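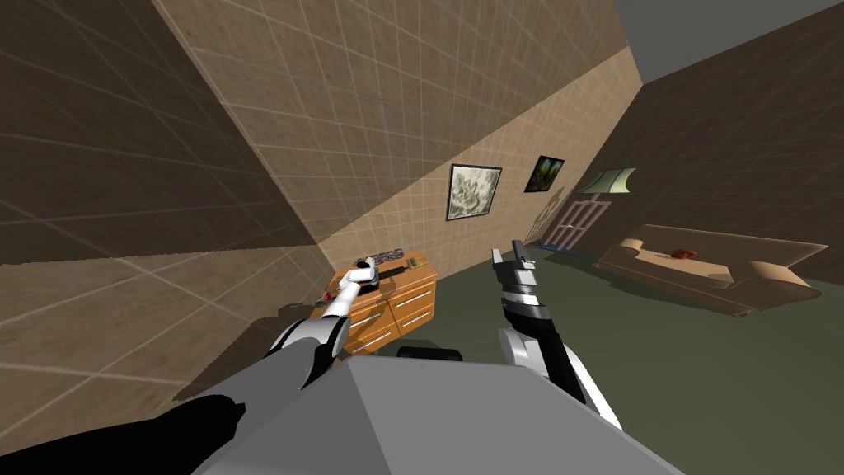
How a Book Moves From One Language to Another

Lennox Library Service, Hondport
Young Readers' Pages: Books and the People Who Make Them
Last reviewed Jan 20, 2020

Many of the books on the children's shelves in our library were first written in a language other than English. The person who wrote the story is called the author. The person who wrote the story again in English is called the translator. This page explains what a translator does and how a translated book reaches the library.

Words to know

Author: the person who first wrote the book.
Translator: a person who writes the book again in a different language.
Original: the book in the language the author used.
Draft: a version of the book that is not yet finished.
Editor: a person who reads a draft closely and suggests changes.
Publisher: the company that pays for a book to be made and sells it.
Rights: permission to print and sell a book.

Getting permission

A story belongs to the person who wrote it. Another person may not translate it and sell it without asking. When a publisher would like to bring a book into English, it writes to the author or to the company that printed the original. The two sides talk about money, about how long the permission will last, and about the countries where the new book may be sold. When they agree, they sign a contract.

Some very old books are free for anyone to translate. This is why there are so many English versions of the same old fairy tales. If you compare two of them, you may find that the wolf speaks politely in one and rudely in the other.

How a publisher chooses a book

Publishers cannot read every language in the world. They often ask a reader who knows the language to write a report. A reader's report tells the story of the book from beginning to end, including the ending, and says whether children in another country might enjoy it. The report also mentions anything that could be hard to translate, such as rhymes, riddles, or jokes about spelling.

The publisher Tronitz, whose books we have in both of our reading rooms, asks for two reports on every children's novel. The readers do not see each other's work until both are finished.

What the translator does first

Translators usually begin by reading. Calum Shearer, who translated the adventure novel Skirna for Tronitz, visited our library in August and spoke to children in the summer reading program. He explained that he read the original from start to finish before he wrote one English word. He then read it a second time with a notebook beside him and wrote down every name, place, and odd phrase.

Skirna has 16 chapters. Mr. Shearer translated them in order, but he left the songs until last. "A song has to sound as if a person could sing it," he told the group. "I walked up and down the kitchen singing them badly until they fit."

Why translators do not change one word at a time

It may seem that a translator could look up each word in a dictionary and write down the match. The result would be very hard to read. Languages put words in different orders. In English we say "the red house," but in French the word for "red" comes after the word for "house." Some languages have one word where English needs several. German, for example, has a single word for the day before yesterday.

Sayings are harder still. In English, when it rains heavily, people may say that it is raining cats and dogs. A child in another country who read those exact words might expect animals to land on the roof. The translator looks for a saying in the new language that does the same job, or simply writes that the rain was very heavy.

Names, food, and jokes

A translator must decide what to do with names. A name may be left as it is, so that readers remember the story takes place somewhere else. A name may also be changed when it has a meaning. If a giant's name means "Big Foot" in the original, English readers will miss the joke unless the name is translated too.

Food can be a puzzle. A kind of cake that every child knows in one country may be unknown in another. Some translators keep the real name of the cake and add a few words, such as "a sticky plum cake." Others use a more general word.

Jokes that depend on two words sounding alike almost never work in a second language. Translators sometimes leave out a joke on one page and put a new joke on the next, so that the book is just as funny as it was before. They may ask the author about a change like this. Mr. Shearer sent the author of Skirna a list of 15 questions, and one of them was about the noise a goose makes.

Checking the work

When the first draft is ready, the translator puts it away for a time and then reads it again. Many read it aloud. After that, the draft goes to the editor. The editor asks questions in the margin, such as "Would a child say this?" or "Is this the same boat as in chapter two?" The translator answers each question and makes changes where they are needed.

Next, a proofreader looks for spelling mistakes and missing words. A designer chooses the type and arranges the pages. If the book has pictures, the designer must make sure the English words still fit beside them, as a sentence can grow longer or shorter when it is translated.

From first draft to finished book, the English Skirna took roughly 13 months.

Finding the translator's name

Look at the front cover first. Some publishers print the translator's name under the author's. If it is not there, turn to the title page, which comes near the front of the book. You can also look on the back of the title page, where the print is small. The words to look for are "translated by" or "translated from."

Try it yourself

Choose a short poem or a nursery rhyme. If you speak a second language at home or are learning one at school, write the poem in that language. Ask someone who has not seen the original to tell you what your version says in English.

If you speak one language only, choose a paragraph from an old book and write it again in the way you and your friends speak today. Keep every event in the paragraph.

Children who would like to share their work may hand it in at the front desk of either reading room. Please write your first name and your age on the back of the page.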